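4 开放日：把 Zesard 搬到观众面前

4.1 为什么要单独写这一节

前面三节讨论的都是实验室内部的事情：Zesard 双臂平台的结构、示教数据的采集方式、策略在 Ondieki 任务集上的训练过程。读过初稿的同事问我们，开放日这种场合能不能算研究的一部分，要不要放进附录就好。我们讨论了很久，最后决定把它放回正文，而且给它一整节的篇幅。理由很简单，这一天我们学到的东西太多了！有些问题在实验室里做了大半年都没有人提，观众站到桌边不到一会儿就提了出来，而且提得非常准。

开放日于2026年7月20日在 Okwood 举行，由 Ultunik 实验室承办，全天登记入场的观众为971人，包括附近中小学的师生、带孩子来的家长、几家仓储企业的工程师，还有不少路过进来看看的居民。全楼设4个演示站，本文只讨论其中的双臂整理站，也就是 Zesard 所在的一站。其余各站的内容与本文的研究问题关系不大，只在4.5节作对照时提到。

我们想回答的问题有两个。第一，没有机器人背景的观众看双臂操作时，注意力放在哪里，他们如何理解机器人“正在做什么”。第二，给观众看不同视角的实时画面，会怎样改变他们的提问。第二个问题原本并不在计划之内，是布展前一天晚上临时加进去的，后面会讲到它的来历。

4.2 任务与布置

选任务这件事，我们争论得相当热烈。Oduor Waweru 最初主张演示折叠毛巾，因为效果好看，观众一眼就懂。Salim Muriithi 更倾向于装袋：把散放在桌上的日用品一件件拿起来，放进一只敞口的手提袋。他的看法是，折叠毛巾做得好的时候，看起来太顺了，观众会鼓掌，然后走开；装袋则处处有悬念，袋口会变形，物品会互相挤压，抓取的朝向也会影响下一步能不能放进去。我们被他说服了。

装袋的主角最后定为手电筒。这个选择让人很满意，值得多说几句。手电筒头大身细，重心偏向一端，抓握位置稍有偏差，提起来以后就会在指间转动；灯头内的反光面会产生强烈的镜面反射，对依赖颜色和轮廓的视觉模型很不友好；颜色又多，红的、淡紫的、浅绿的、蓝的，观众可以直接用颜色点名，“下一个拿紫色的”，连年纪最小的孩子也能参与进来。对我们来说，这等于免费得到了一套自然语言指称数据，而且说话的人是真心想看到结果的。

装袋用的手提袋以粗麻布为主，袋身带有奶油色帆布拼片和深绿色包边。软袋是有意选的。Ondieki 任务集的早期版本用过硬质收纳盒，容器边缘位置固定，策略很快就学会了一条近似固定的投放轨迹，换个位置就失灵。换成软袋之后，策略必须去看袋口现在在哪里。布料会往里塌，袋口在一次次投放之间形状都不同，这恰好是家庭环境里最常见的情形。

工作台后方和左右两侧的围板、铝型材框架沿用了实验室里的原样，没有为了展示而重新装饰。台面铺了一张印有藤叶和小花的垫子，这是 Esther Odera 的主意。她认为纯色台面会给观众一种“机器人只能在实验室里工作”的印象，有花纹的垫子更像家里的餐桌。从技术角度看，带花纹的背景会让分割更难，不过我们在训练阶段已经用过多种台面图案，所以放心地采用了。事后看这个决定非常值得，好几位家长指着垫子说“我家也有这样的桌布”，话题一下子就打开了。

每场演示固定为50分钟，分为讲解、自主运行、观众点名和自由提问几个环节。各环节之间不设硬性切换，由讲解员根据现场气氛调整。

4.3 两块屏幕

布展前一天晚上，我们在调试相机时偶然把腕部相机的画面投到了墙边的显示器上，几个来帮忙搬桌椅的本科生立刻围了过来，搬东西的事全忘了。Esther 当场决定把这块屏幕留下来，与原本计划展示的固定视角并排放置。于是就有了后来的双屏方案：一块屏幕播放安装在工作台一侧的固定相机画面，观众能看到双臂、袋子和台面上的物品；另一块播放腕部相机画面，视野很窄，只有夹爪跟前的一小片。

图1 腕部相机画面，夹爪位于一组手电筒之间

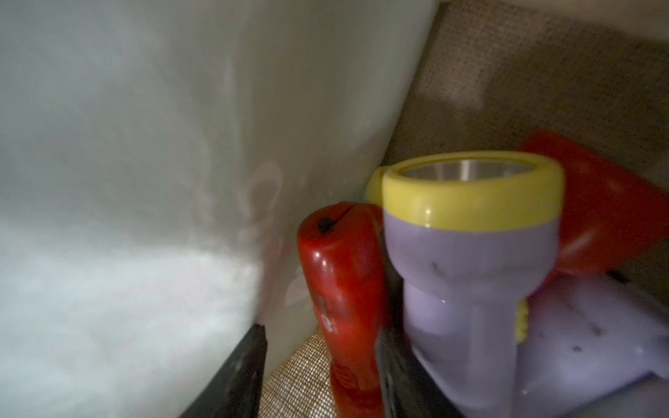
观众的提问方式随屏幕而变，这是我们在当天上午就隐约感觉到、后来在编码时得到确认的现象。站在固定视角屏幕前的人，问的多半是整体性的问题：它要去哪里，另一只手在等什么，什么时候能装完。走到腕部屏幕前，问题就变得具体而细致，几乎每个人都会先停下来辨认一会儿自己在看什么。图1这样的画面很能说明问题：黑色的夹爪手指插在红色和淡紫色手电筒之间，黄色灯圈里的银色反光面看得一清二楚，背后是粗织的米褐色布料，而左边大片白色光滑表面上还有一团晃眼的亮斑。一位中学教师 Faraji Nyamweya 在类似的画面前看了很久，然后问讲解员：“夹爪离得这么近，它怎么知道哪一条边属于哪一支手电筒？”这个问题问得太好了，我们在论文第3节里用了整整两页讨论的近距离遮挡与实例归属，被他一句话概括了出来。

这种差异不能简单地归结为“近的画面看得更清楚”。腕部画面其实更难懂，物体被截断，背景模糊，高光很强，观众往往要来回对照两块屏幕才能确定夹爪的方位。可也正是这种来回对照，让他们开始思考机器人手里究竟有多少信息。有个孩子看了一会儿腕部屏幕，转头对父亲说：“它看不见自己的胳膊。”Esther 说她当时差点把讲解词都忘了。我们在训练阶段确实做过只用腕部视角的消融实验，策略最常见的失误就是前臂碰到视野之外的物品。一个小学生用一句话讲清楚了我们为什么需要多视角输入，在场的几位作者都兴奋得不得了。

在讲解词的设计上，Oduor 做过一次重要的修改。最初的版本会主动解释每一块屏幕的含义，开场就告诉观众“左边是全景，右边是手眼相机”。第一场结束后他把这一段删掉了，改为让观众先看，等有人发问再解释。修改之后，观众之间的交谈明显多了起来，陌生人开始互相解释自己看到的东西，有时候解释错了，旁边的人会纠正，讲解员只需要在一旁听着，适时补上一句。我们后来把这种做法称为“延迟讲解”，4.6节会再谈它的局限。

4.4 提问的记录与编码

所有提问由站内的录音设备收录，入口处有书面告知，观众可以要求不被收录，讲解员会佩戴蓝色胸牌的场次则完全不录音，供不愿留下声音的观众参加。录音转写之后去除寒暄和重复，得到可供分析的提问与评论2082条。编码由 Raimo Heiskanen 主持，他与另一位作者先各自独立编码，再逐条讨论分歧。编码框架经过几轮修订，最后稳定在下面几类。

意图类：询问机器人下一步要做什么，或者推测它为什么这样做。典型的例子有“它是不是想先拿上面那支”“它停下来是在想吗”。

感知类：询问机器人看到了什么、能不能分辨某些东西。例如“两支紫色的它分得清吗”“反光会不会让它看错”。

力与接触类：询问夹得多紧、会不会夹坏、滑了怎么办。这一类在布展时完全被我们低估了。

分工类：询问两只手如何配合，一只手做事时另一只手有什么用处。

学习类：询问它是怎么学会的，学了多久，能不能现场教它新东西。

归类困难的提问单独存放，没有强行塞进以上任何一类。Raimo 对这一点十分坚持，他认为那些难以归类的句子往往最有意思。例如有人问：“它觉得这个袋子满了吗？”这既涉及感知，也涉及意图，还隐含着一个任务终止条件的问题，而我们的策略当时并没有显式的终止判断，只靠操作员按键结束。这个问题后来直接推动了我们在策略输出中加入完成度预测，细节见第5节。

编码过程中最大的分歧出现在意图类和分工类之间。当观众说“它在等另一只手”，这算是对意图的推测，还是对分工的理解？两位编码者最初的处理不一致，讨论之后约定：句中同时提到两只手臂的，一律归入分工类。这条规则并不完美，但执行起来清楚，也便于其他团队重复我们的工作。

4.5 观察到的现象

先说分工。双臂平台给观众带来的第一个印象，是两只手臂应当同时忙碌。演示中有相当长的时间是一只手臂搬运，另一只手臂停在袋口附近。不少观众以为后者出了故障，甚至有人好心地提醒讲解员“那只坏了”。我们没有马上解释，请他们再看一会儿。等到观众自己把停在袋边的手臂与软塌的袋口联系起来，那种恍然大悟的表情真是让人高兴。在装袋任务里，扶持袋口的动作幅度小、持续时间长，远不如搬运显眼，可是去掉它之后，成功投放就会变得困难得多。

图2 固定相机画面，双臂整理站 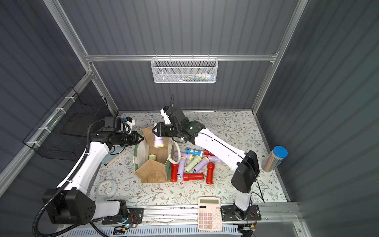

由此引出一个我们此前没有认真对待的设计问题：静止的手臂应当怎样让旁观者知道它处于工作状态。Salim 在午后的几场里做了一点小小的尝试，请讲解员在手臂停住时什么也不说，只在观众主动问起之后反问一句“您觉得它在等什么”。得到的回答五花八门，有说在让路的，有说在休息的，有说在帮忙看着的。“帮忙看着”这个说法后来被我们借用到内部讨论里，现在组里提到辅助臂的保持策略，大家都这么叫。

再说感知类的提问。颜色是观众最先使用的线索，也是他们最先怀疑的线索。点名环节里，绝大多数人会按颜色下指令，而当台面上有同色的手电筒时，他们很快发现单靠颜色不够用，于是自发地加上位置、朝向或者部件。“头是黄色的那支淡紫色的”“横在后面的蓝色的”“被压住的那支红的”，这样的指称在后半场越来越多。语言的演化速度让我们吃惊，一组观众在一场之内就形成了自己的称呼习惯，后加入的人也会跟着用。我们训练时使用的指令由标注员在桌前写成，句式整齐，远没有这样生动；把现场收集到的指称用于后续微调，是我们目前最期待的工作之一。

灯头上的反光是另一个热门话题。反光杯的内壁把环境光汇聚成一小块亮斑，随着夹爪转动而移动，在腕部屏幕上特别引人注意。几位来自仓储企业的工程师围绕这个问题与 Salim 讨论了很久，他们日常处理的是覆膜包装盒，遇到的困难十分相似。其中一位建议在训练时随机改变灯光的方向，我们当时已经改变过亮度，却一直没有改变过方向。这个建议简单得让人不好意思，我们回去之后马上就着手做了。

力与接触类的提问几乎都来自亲手拿过演示样品的人。讲解台上放了一支备用手电筒供观众传看，拿过它的人会下意识地掂一掂，然后问夹爪能不能感觉到重量。没有拿过的人很少想到这一点。这个现象虽然不在我们的研究设计之内，却启发我们在今后的演示中保留可触摸的样品，让观众对任务的难度先有身体上的体会。目前的 Zesard 夹爪只能从电机电流间接估计夹持力，讲解员如实告诉了观众，随后得到的建议非常多，从贴橡胶条到“给它戴手套”都有。贴橡胶条我们试过，手套还没有。

台面上除了手电筒以外，还摆着小时钟、计算器、装在透明筒里的彩色铅笔等物品。它们在 Ondieki 任务集里属于干扰物，策略应当绕开它们。观众对这些物品的关心程度超出了预期。有人替时钟担心，怕手臂碰到它；有人要求机器人把计算器也装进袋子。我们把后一种请求记录下来，没有执行，因为当天运行的策略没有在这类扁平物体上做过充分验证，讲解员会照实说明。观众对这样的拒绝普遍很宽容，甚至显得更有兴趣了，追问什么样的东西可以、什么样的不可以，界限在哪里。

失误也值得写下来。演示过程中出现过抓空、投放时碰到袋沿、物品滑落回台面等情形，我们没有剪接，也没有提前中止。Esther 在讲解时会把失误当作话题，请观众猜测原因。猜测的质量相当高，大多数时候至少有一个人说到了点子上。与邻站的流水线分拣演示相比，双臂站的失误更多，可观众停留的时间也更长，重复回来观看的人更多。这里的比较来自站务人员的现场笔记，没有计时数据支持，我们只把它作为一种印象报告出来。

学习类的提问集中在一个愿望上：能不能让我来教它。受安全规程限制，观众不能进入工作区操作主臂，这是全天最大的遗憾。很多孩子在围栏外伸着手比划，动作比我们的示教员还要耐心。Oduor 把这些手势画成了草图，其中有一种用两根手指撑开袋口再往下压的动作，组里从来没有人做过。我们试着把它加进示教方案，辅助臂在袋口一侧的保持动作因此有了新的起始姿态。

4.6 讨论与局限

开放日的环境显然不能代替受控实验。观众自行选择停留的位置和时间，两块屏幕前的人群并不随机，喜欢细节的人可能本来就更愿意走到腕部屏幕前，因此屏幕与提问类型之间的关联不能当作因果来读。讲解词在第一场之后改过一次，前后场次严格来说条件不同。讲解员本人的热情也是一个变量，Esther 的场次里笑声总是多一些，录音转写时连 Raimo 都听得笑了起来。

延迟讲解的做法也有代价。少数观众，尤其是独自前来的老人，在没有得到说明的情况下看了一会儿就离开了，我们没有来得及和他们交谈。一种可行的改进是在屏幕旁边放置简短的文字提示，把是否阅读的选择交给观众自己。另一种是安排一位流动讲解员，留意那些站得较远、欲言又止的人。两种办法都打算在下一次尝试。

录音的覆盖范围同样有限。收音位置靠近讲解台，观众之间压低声音的交谈大多没有录到，而从现场笔记看，恰恰是这些交谈里有不少精彩的推理。孩子的发言在转写时错误较多，已经由人工逐句校对，仍有一些句子无法辨认，没有计入分析。

8月间，我们邀请部分留下联系方式的观众回到 Okwood 做了简短访谈，Faraji Nyamweya 也在其中。他带来了学生在课堂上画的机器人手眼画面，画中的夹爪手指总是从纸的下边伸进来，与腕部相机看到的十分接近。他说学生们为“手指要画多大”争执了整整一节课。访谈内容将与开放日语料一起整理，指称表达部分会先行标注，用于第5节所述的微调实验；其余部分在去除个人信息之后，随平台文档一同提供给提出申请的研究者。

双屏方案已经固定为 Ultunik 实验室对外演示的标准配置。墙边那块腕部屏幕换了一个更低的支架，方便孩子们站着看，原来的高支架挪到了围板后面，留给操作员使用。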